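Print this release | E-mail to a colleague | 14 shares

FOR IMMEDIATE RELEASE
05/07/2020

Pryor Institute Opens Survey of Voter Opinion in Drasville Mayoral Contest

DRASVILLE – The Pryor Institute for Public Affairs today announced the start of a survey on how residents view their city's leadership before the July runoff for mayor. The study will be carried out with Valtora Research and will cover all 11 city wards.

A total of 2,926 registered voters took part in the Institute's previous survey, which recorded higher trust in city hall than in the state legislature. The new study will ask whether that trust extends to the two remaining candidates. 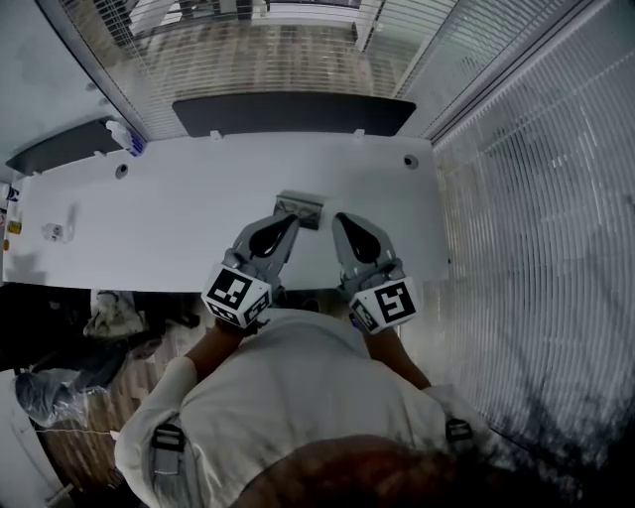 Interviews will be conducted by telephone over seven days, with a target of 1,000 completed responses. Results will be weighted by age, ward and voting history. A separate set of questions asks voters which local issues they expect the next mayor to address, among them transit fares, school funding and the effect of new technology on jobs. Respondents will be asked whether the city should support job training for residents, and how such training should be paid for.

Findings will be presented at the Parkier Center before early voting begins. The full questionnaire and tables will be released on the same day.

Media inquiries may be directed to the Pryor Institute press office.

0 comments

This site uses cookies. By continuing to browse, you accept our cookie policy.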